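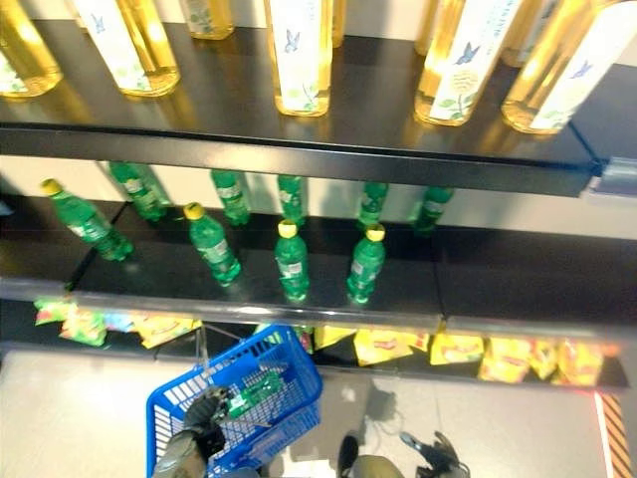 左手提篮，篮里一瓶绿瓶汽水

篮子为什么会掉：Louro 项目的一次故障复盘（讲稿备注）

阅读时间：16 分钟

【开场】

大家好，先喝口水再讲。（提醒自己：别一上来就翻页，上次翻太快，后排还在找座位。）

今天讲篮子。我知道日程上写的题目是“双臂移动操作的末端安全状态设计”，那是交题目的时候为了好听写的，内容就是篮子，一个蓝色塑料购物篮，超市里到处都有的那种。我们的机器人把它摔了，摔了3次，前两次我们都找了个理由糊弄过去，第三次才老老实实坐下来查。所以这场算是半个技术分享，半个检讨。

听的时候随时可以打断我。我讲话快，听不清就举手，别客气。

【项目背景，讲短一点】

Louro 是我们内部的项目名，要做的事一句话讲完：机器人左手提着篮子，右手去货架上拿东西，放进篮子，走到下一个货架，再拿，最后把篮子交到台面上。代客拣货嘛，大家都懂。

整机平台是 Hestar，双臂，带底盘，头上有相机。末端用的是 Vusolel，多指的，左右各一只，硬件一模一样，这一点后面很要命，先埋在这里。场地在 Gatedwood，我们在里面搭了一小段超市，货架、价签条、地上的警示胶带，全按门店的样子来。

有人问为什么不让底盘上固定一个篮筐，非要用手提。问得好，我们吵过这个。当时的想法是门店里的篮子是现成的，客人用什么机器人就用什么，到了收银台直接递过去，不用倒腾一遍。固定篮筐当然省事，省事到今天这场就不用讲了（这里应该有人笑，没人笑就接着往下走）。

货架上放什么呢，开头那张图大家刚才看到了，上面一层是食用油，中间是绿瓶的小汽水，下面是袋装的东西。我特别想请大家看一眼中间那层，最左边前排那瓶是歪的。货架就是这样，真去店里看，也是歪的。视觉组的同事为歪瓶子掉了不少头发，那是另一场分享，今天不展开。

上层的板子是黑的，亮面，瓶底的黄色会映在上面。这个反光也给我们添过乱，它跟掉篮子没有关系，可是排查的时候它替真凶背了好几天的锅，待会儿会讲到。

【验收的目标】

我们给自己定的目标是连续完成1000次拣取，中间允许抓空，允许重试，不允许掉东西，更不允许掉篮子。掉篮子直接清零重来。

定这条规矩的时候大家都觉得挺合理。后来清零的时候，定规矩的那几个人（包括我）脸色都不太好看。

为什么对掉篮子这么狠？想想上面那层油。篮子里如果放的是油，满的，从机器人提篮那个高度砸下来，脚面上是什么感觉。就算不砸人，油洒在光面地砖上，后面的人滑一跤，照样是事故。所以在我们的风险表里，“提篮手意外张开”一开始就写进去了，等级还不低。

大家先记住这句：它一开始就在表里。我们识别出来了，写下来了，评了级，还写了应对措施。然后它照样发生了。

【第一次】

第一次是七月的一个下午，天热，场地空调不太行。右手刚把一瓶汽水放进篮子，正在往回收，左手忽然松开，篮子直直掉下去，瓶子滚出来，滚到货架底下去了。

在场的人第一反应都一样：打滑了呗。篮子边沿是塑料的，手爪指腹的胶皮用久了会发亮，一发亮摩擦力就下来。我们拿手摸了摸，哎，是有点滑。于是换胶皮，把左手的夹持力往上调了一档，写了个记录，标题是“指腹磨损导致滑脱”，关闭。

这条记录现在还在系统里，我没让删。每次有新同事来，我都让他先读这一条，然后问他哪里有问题。

问题在哪儿？打滑掉下去的篮子，手指应该还是合着的。滑脱嘛，东西从指缝里出去，手还保持原来的姿势，顶多因为没了东西再往里收一点。可我们那天的左手是张开的。有录像，头部相机拍得清清楚楚，五个人围着看回放，没有一个人说“咦，手怎么是开的”。

我后来想为什么没看见。大概是因为大家都盯着篮子。东西往下掉，人的眼睛就跟着往下走。手在上面，谁看手啊。

（这里停一下。可以放录像就放，投影不行就算了，别在台上折腾线。）

【第二次】

换了胶皮以后跑得挺好，连着好几天没事，计数蹭蹭往上涨，我们都开始商量过了验收吃什么了。

第二次发生在底盘移动的时候。机器人刚转过货架的拐角，还没停稳，左手开了。这一次篮子里东西多，动静特别大，隔壁组的人都跑过来看。

第二次的理由比第一次高级：地砖接缝引起振动，加上篮子重心偏，等效载荷瞬间超过夹持能力。听着很像那么回事吧？我们还画了张受力图，画得蛮漂亮的。措施是把底盘转弯的速度降下来，过接缝的地方再降一点。

还有一位同事认真提出，是不是视觉被黑色层板的反光骗了，误以为手边已经到了放篮子的台面，所以主动执行了放下的动作。这个思路挺有意思，因为它至少解释了手为什么会张开！这是头一回有人把“手是张开的”当成线索。我们就去贴了哑光膜，改了台面检测的阈值，忙活好几天，最后查任务日志，上层根本没有发过“放下”这条指令。反光无罪释放。

可是这几天没白费。从这里开始，问题从“为什么没抓住”变成了“谁让它松的”。问法换了，后面就快了。

我建议做硬件的朋友回去翻翻自己的故障记录，看看有多少条写的是“滑脱”。翻到的话，再看一眼当时手指的位置。

【第三次，编号1491】

第三次是晚上，人都快走光了，我留下来陪它跑长测。日志编号1491，我现在闭着眼都能背出那一页。

这次运气好，好在哪里呢，我前一天刚把末端总线的原始报文录制打开。之前一直没开，嫌它占硬盘。硬盘能值几个钱啊，真是的。

现象跟前两次一模一样：没有征兆，左手开，篮子掉。机器人接下来还做了一件让我起鸡皮疙瘩的事，它继续拣货。右手从货架上拿了一瓶汽水，转过来，对着左手下面原来有篮子的位置，很认真地，松手。啪。

然后又转回去拿下一瓶。我是扑过去拍的急停。

所以各位，这里面有两个故障。一个是手莫名其妙张开，一个是手已经开了，上面完全不知道，还照旧往空气里放东西。我们一开始只查了第一个，第二个是写报告的时候才单独拎出来的。要我说第二个更吓人。

【报文里看到了什么】

好，进到技术部分，我尽量讲得像人话。

Vusolel 的手爪控制器里有一个通信看门狗。上位机要不停地给它发心跳，如果超过130毫秒没收到，控制器就认为上位机挂了，自己进入安全状态。这是对的，每个末端都应该有这么个东西，总不能上位机死了它还攥着不放，或者还在执行最后一条运动指令。

那么安全状态是什么？

（问现场，等几秒，让大家猜。上次在内部讲的时候，一半人说“保持”，一半人说“松开”，吵得很热闹。）

在我们的配置里，安全状态是“张开”。

谁配的？我们自己配的。我去翻了提交记录，是项目很早期的时候，那会儿只有右手在干活，左手还闲着。当时担心的事情是手爪夹到人的手指。调试的时候人经常把手伸进去摆瓶子，万一上位机死机，手爪合着不放，人就被夹住了。所以定了规矩，断通信就张开。安全员签过字，我也签过字，放在那个时候完全说得通。

后来左手开始提篮子，手爪硬件和右手一样，配置文件呢，也是从右手拷过去的。整份拷过去的。左右手的坐标改了，零位改了，编号改了，安全状态那一行没有人动。那一行在文件很靠下的位置，要翻半天才看得到，注释写着“默认，勿改”。

“勿改”这两个字也是我写的。（说到这里通常会有人笑，让他们笑。）

对右手来说，断了通信，张开，瓶子掉一瓶，人没事。对左手来说，断了通信，张开，整篮东西砸下去。同样一个动作，放在两只手上，风险方向是反的。

【心跳为什么会断】

下一个问题自然是心跳为什么断。

上位机没死机，这个我们很快就排除了，因为右手还好好的，底盘也好好的，只有左手这一路断。

抓报文一看，左手那一路的心跳，平时间隔很稳，偶尔会冒出一个大的空隙。大部分空隙没到门限，所以没事。三次掉篮子，第三次有报文，空隙刚好越过去了；前两次没报文，只能从手爪控制器自己存的计数器里看到有过触发，时间对得上。严格讲前两次是推断，我在报告里也是这么写的，不想把话说满。

空隙怎么来的呢？左手的心跳和左腕的力传感器数据走同一条线程。这个线程里有一段日志写盘，是为了查“打滑”问题临时加的，想把夹持力曲线存下来。是的，各位，第一次掉了篮子以后，我们为了查它，加了一段日志，这段日志写盘的时候偶尔会堵住，堵住了心跳就发不出去。

那第一次是怎么掉的？第一次的时候还没有这段日志啊！我当时也卡在这儿，卡了一整个晚上。后来发现第一次那个版本，力传感器驱动里本来就有一个重连逻辑，读超时了会原地等，等的时候也堵。后面那段日志只是让它更容易发生。病根是同一个：心跳跟一个会堵的活儿绑在一条线程上。

这种事讲出来显得特别蠢，教科书第一章就写着别这么干。可是代码是一点一点长出来的，最开始那条线程里只有心跳，干干净净。有人往里加了一个读数，很小，没影响；又有人加了一个滤波，也很小。每次评审的时候看的都是这次改了什么，没人回头看这条线程现在总共背了多少东西。

【为什么上面不知道手开了】

然后是第二个故障，往空气里放瓶子那个。

任务层判断“篮子在不在手上”，用的是什么？用的是任务状态。开头抓篮子成功了，就置一个标志，一直到最后交篮子的时候才清掉。中间这一路，没有任何地方去重新确认。

手爪其实一直在往上报自己的开合角度和电流，数据是有的，在总线上，录制里也有。任务层没有订阅。因为最早设计的时候觉得，提篮子是个静态动作，抓住了就抓住了嘛，有什么好看的。

头部相机能不能看到篮子？能看到，一直在画面下半截。右手放东西之前，视觉会去找篮口位置，按说找不到就该报错。可是我们为了提高节拍，加了一个缓存：篮口检测失败的时候，沿用上一次的结果。当初加这个缓存是因为右臂伸过来会挡住篮口，挡一下就丢检测，丢一下就停一下，走走停停的很难看。加了缓存以后动作流畅极了，演示的时候效果特别好，大家都鼓掌。

流畅地往地上扔汽水，也是它。

缓存本身我觉得可以有，错在没有给它设有效期。上一次的结果能用多久？我们的答案是永远。写代码的时候没人这么想，可代码就是这么写的。

【急停那件事】

这段本来不打算讲，后来想想还是得讲，跟安全有关。

我刚才说第三次是我拍的急停。拍下去以后，整机断动力，手臂有抱闸，停得很好。手爪呢？手爪也断了通信。所以右手也张开了，手里那瓶汽水掉了下来。

当时没觉得什么，一瓶汽水而已。回去躺在床上忽然坐起来：那要是左手还提着篮子的时候我拍急停呢？

第二天一早我们就试了。篮子里放满，地上垫了厚垫子，人全部退到警示胶带外面，拍急停。篮子掉了。再试，还掉。每拍必掉。

也就是说，任何人在任何时候，因为任何别的理由拍了急停，篮子都会砸下来。什么时候人会拍急停？人离机器人太近的时候啊！脚就在下面的时候啊！

测试期间我们拍过那么多次急停，怎么会没发现呢？我去翻了记录，急停测试是有的，按表做的，每周都做。做的时候机器人是空手站着的。测试表上写的是“机器人处于待机姿态，按下急停，确认停止运动”。打勾，打勾，打勾。空着手，当然什么都不会掉。

所以后来改测试表，这一项改成了提着满载的篮子做。就多这么一句话。

【怎么改的】

讲改法。我按改的顺序讲，这个顺序也反映了我们当时有多慌。

当天晚上先做的是最土的办法：规定篮子里不放油，只放汽水和袋装的；机器人动的时候，人一律不许进胶带。这两条到今天还在执行，别嫌土。

接着把左手的安全状态从“张开”改成“保持”。改这一行用不了一分钟，论证它用了很久。因为原来那个担心也是真的，人的手指夹在里面怎么办？最后的做法是按状态切换：左手没提篮子的时候，断通信张开；确认提着篮子以后，由任务层下发切换成保持，控制器自己记住，断了通信也按最后记住的来。交完篮子再切回去。

这里有个坑提醒大家。切换指令本身也要走通信，如果切换那一刻正好断了呢？我们要求控制器回执，没收到回执，机器人不许抬手，就让篮子待在台面上。宁可站在那儿发呆。刚上线的时候它还真发呆过，测试的同事跑来问是不是死机了，我说没有没有，它在等回信。

断动力的情况单独处理。Vusolel 这款手爪断电以后，手指靠传动的自锁能不能撑住，我们心里没底，就自己做了台架测，把满载的篮子挂上去，断电，旁边放着等。结论是在我们的载荷范围里能撑住，撑得够人走过去用手接下来。换别的载荷、别的姿势，我不敢替大家打包票，请务必自己测，不要拿着我这页去跟你们安全员说“他们测过了”。

那人的手指真夹在里面又断电了怎么办？手爪背面有手动释放，我们给每个进场的人都培训了，让他们亲手掰一次。光讲不行，掰过才知道往哪边使劲。我自己第一次就掰反了。

线程那边，心跳单独拉出来，优先级提上去，里面除了发心跳什么都不许有。代码文件开头写了一大段警告，这次写清楚了原因，没有再写“勿改”两个字就完事。另外加了一个监控，心跳间隔一旦偏大，哪怕没到门限，也要记下来，每天早上有人看。门限以内的异常才是最值钱的，等到越过去，篮子已经在地上了。

任务层改了两处。一处是订阅左手的开合角度和电流，跟“提着篮子”这个标志互相核对，对不上就停，右手收回，报警。另一处是给篮口检测的缓存加了有效期，过期就老老实实停下来重新看。

停下来重新看，节拍就掉了。对，掉了。演示没以前流畅了，来参观的人会问怎么停了一下。我现在的回答是，它在看篮子还在不在。一般人听完都挺满意的，还觉得蛮聪明。

【没改好的、还在纠结的】

别以为我们全弄好了啊。

有一件事到现在没有定论：篮子被旁人拿走怎么办。机器人提着篮子，有个客人顺手一拽，以为是给他用的。我们现在的左手在“保持”状态，会跟人较劲。较劲到什么程度该松？松早了，碰一下货架就掉；松晚了，跟小孩子拔河。力的门限调来调去，谁都不满意。会后有做过人机交接的朋友，求求了，来找我聊。

还有篮子的提手。我们抓的是篮子边沿，那根细金属提手是立着的，有时候自己会倒下来，倒的方向不一定，倒到右边会挡右手的路。有人提议直接抓提手，可是抓提手篮子会晃，瓶子放进去的时候晃得更厉害。目前还是抓边沿，提手倒了就绕着走。丑是丑了点。

另外风险表的事。前面说过，“提篮手意外张开”从一开始就在表里，应对措施写的是什么呢？我念原文：“通信中断时手爪进入安全状态”。

大家品一下。用来防住张开的措施，它的内容就是张开。写措施的人脑子里，“安全状态”四个字就等于安全，没有去查这个状态在这只手上具体是什么动作。评审的人也没查。我就是评审的人。

现在我们的表里不许出现“安全状态”这个词，必须写动作：手指不动，或者手指张开到底，或者断力矩。写起来啰嗦，评审会变长了，有人抱怨，抱怨我也不改回去。

【验收后来怎么样】

常有人问这个，我先讲了省得问。

改完以后从零开始重新计数，跑到1000次，篮子没掉过。中间抓空过，也有瓶子放歪了架在篮沿上的，右手又回去扶了一把，算重试，规矩里允许。

最后那天场地里人不少，大家都很安静地盯着左手看。以前没人看它的。

【问答准备】

（以下给自己看的，别念。）

如果问为什么不用机械锁扣把篮子锁在手上：考虑过，要改篮子，改了篮子就不是门店现成的了。另外锁扣也会卡，卡住了交不出去。

如果问门限为什么不放宽：可以放宽，放宽了这次的事故大概率不出现，但急停那条照样掉，而且等于把问题埋深。内部也有人坚持放宽，讲的时候客气点，他今天可能在现场。

如果问是不是手爪厂家的问题：不是，强调一下。看门狗按设计工作，配置是我们自己写的，手册里安全状态那一节写得明明白白，是我们拷文件没看。

如果问数据能不能公开：1491那一段的报文可以给，录像要先问过场地那边。

如果问反光：说膜还贴着，没撕，懒得撕。

如果时间不够，跳过“没改好的”里面提手那段，急停那段一定要讲完。

讲完记得把翻页笔还回去。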